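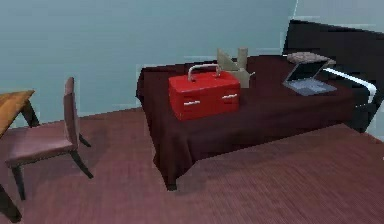 Ticket 3194, Koris teleop client, simulated room set. Reported by the Pistdale site: the recorder drops demonstrations of the toolbox lift at the moment the operator closes the grip. Task text is "pick up the toolbox by its handle." The layout in use has the red toolbox near the front of the cloth-covered table, with the silver-white handle standing up from the lid and the beige object directly behind it. Operators approach from above to stay clear of the beige object. The laptop at the other end of the table is not part of the task.

Status: fixed in client, pending re-record
Priority: 2
Component: hand controller input, episode writer

Symptom
Episode stops at grip close. File is written but flagged incomplete. Log line:
writer: command gap exceeds limit, episode closed

Steps to reproduce
Load the layout with seed 819. Start recording. Bring the gripper down over the handle by remote control. Squeeze the trigger slowly. A fast squeeze does not trigger the fault.

Log
09:40 Reproduced on the Plandell bench machine, 6 tries, all dropped.
10:15 Swapped hand controller. No change.
10:50 Replayed one dropped file. Arm motion is clean up to the last sample. No contact with the beige object or the tablecloth.
11:30 Turned off trigger smoothing in the Nogueira input plugin. Episode records to the end.
13:05 Smoothing back on, fault returns. The plugin holds back commands while the trigger value is changing slowly. The writer reads the pause as a lost link.
14:20 Patched plugin to repeat the last command during the hold. Slow squeeze now records in full.

Workaround for sites without the patch
Set trigger_smoothing to off and restart the client. Grip motion will look rougher on playback. Do not raise the gap limit in the writer; it also catches real network loss.

Open items
Dropped files from Pistdale cannot be repaired, as the lift was never written. Delete them and record again.
Check whether the drawer task on the same toolbox is affected. It uses the same plugin but a different grip profile.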